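3.2 Audience survey and recital programmes

The Bedidby chamber series was held in October and comprised 18 recitals, most of them given by the Csizmadia Quartet. Printed questionnaires were handed out at the interval, and 548 were returned. Of these, 423 were complete enough to be used in the analysis. Listeners were asked how well they knew each work beforehand, and whether the spoken introduction had changed the way they heard it. 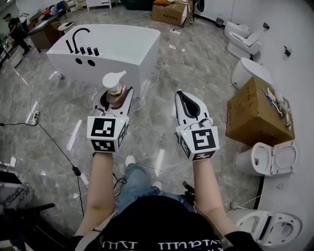
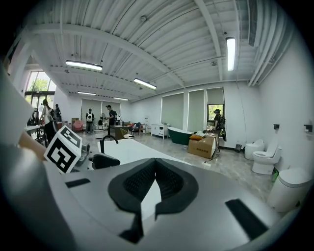 Figure 4. Hand-held grippers with printed marker cubes, seen from two cameras.

Answers differed most for the newer works. Katona's second string trio was unknown to nearly all who replied, yet it was named more often than any other piece as one they would wish to hear again. The Haydn quartets were well liked but seldom mentioned in the written comments — a pattern also found in the earlier Clirkberg study. Introductions given by the players themselves were rated more highly than printed notes, although older listeners made less of a distinction between the two.

The length of the introduction also mattered. Talks that went on beyond the tuning of the instruments drew complaints, chiefly from season ticket holders. Replies from the Elora concerts were coded separately and are discussed in Section 3.3.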